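발표 메모: 주방 조작 데이터 수집, 중간 정리
2021년 1월 20일 수요일 / 발표 시간 45분, 질의 별도

## 1. 시작 (슬라이드 1~3)

- 인사는 짧게. 과제 이름은 Hillura, 데이터 저장과 검수는 Odley 서버에서 한다고만 말한다.
- 오늘 다룰 범위는 수집 절차와 검수 기준. 학습 결과는 3월 발표로 넘긴다.
- 현재까지 기록한 시연은 1117건. 이 중 검수를 마친 것이 415건이다.
- 숫자를 말한 뒤 잠깐 멈춘다. 검수 속도에 대한 질문이 나오면 5번에서 답하겠다고 한다.

## 2. 시연 한 건의 정의 (슬라이드 4)

사람이 팔을 원격으로 조종해서 지시문 하나를 수행하면 한 건이다. 지시문은 "레몬을 도마 위에 놓기"처럼 한 문장으로 쓴다. 두 동작이 이어지는 지시문은 두 건으로 나눈다. 시작 자세는 매번 같고, 물건 배치는 매번 바꾼다.

실패한 시연도 지우지 않는다. 실패 표시를 달고 따로 보관한다. 예전에 Darwish 세트를 모을 때는 실패분을 바로 삭제했는데, 나중에 실패 유형을 비교할 자료가 없었다.

## 3. 작업 환경 (슬라이드 5)

실험대 대신 주방 조리대를 쓴다. 배경이 단순하면 수집은 빠르지만 다른 주방으로 옮겼을 때 성능이 떨어졌다. 조리대에 평소 있을 법한 물건을 그대로 두고, 조작 대상만 가볍고 안전한 모형으로 준비한다.
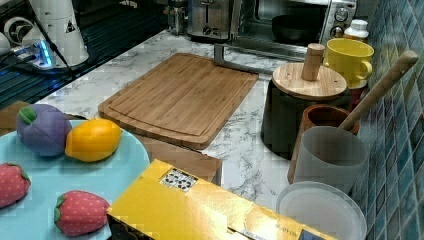
그림 1. 수집용 조리대. 왼쪽 앞 접시에 모형 과일, 가운데에 대나무 도마, 뒤쪽에 로봇 팔 일부.

- 과일 모형은 부드러운 것을 쓴다. 집는 힘이 조금 세도 시연을 계속할 수 있다.
- 대리석 무늬, 유광 타일, 스테인리스 표면은 반사 때문에 까다롭다. 조명 조건을 기록에 꼭 남긴다.
- 반투명 컵과 투명 뚜껑은 경계가 잘 안 잡힌다. 깊이 값 얘기는 질문이 있을 때만.

## 4. 배치 바꾸기 (슬라이드 6~7)

- 배치표는 Skorkham 도구로 뽑는다. 현재 47종.
- 조종자가 직접 배치를 정하면 손이 편한 쪽으로 물건이 몰린다. 초기 기록에서 확인한 문제다.
- 배치표에 없는 물건은 건드리지 않는다. 밀려서 움직였으면 비고란에 적는다.
- (시간이 부족하면 슬라이드 7은 넘긴다.)

## 5. 검수 (슬라이드 8)

검수자는 영상을 처음부터 끝까지 보고 세 항목을 확인한다. 지시문과 동작이 맞는지, 영상과 관절 기록의 시각이 맞는지, 중간에 사람 손이 들어왔는지. 하나라도 걸리면 보류로 넘기고, 보류분은 다른 검수자가 다시 본다.

가장 많이 걸리는 항목은 시각 어긋남이다. 기록 프로그램을 다시 켠 직후에 몰려 있어서, 지금은 재시작 후 첫 건을 시험용으로 버린다.

## 6. 남은 일 (슬라이드 9)

- 보류분 재검수
- 두 번째 주방 섭외, 타일이 없는 곳으로
- 지시문 표현 통일("놓기"와 "올려놓기"가 섞여 있음)

질의응답으로 넘어간다. 슬라이드 5를 다시 띄워 둔다.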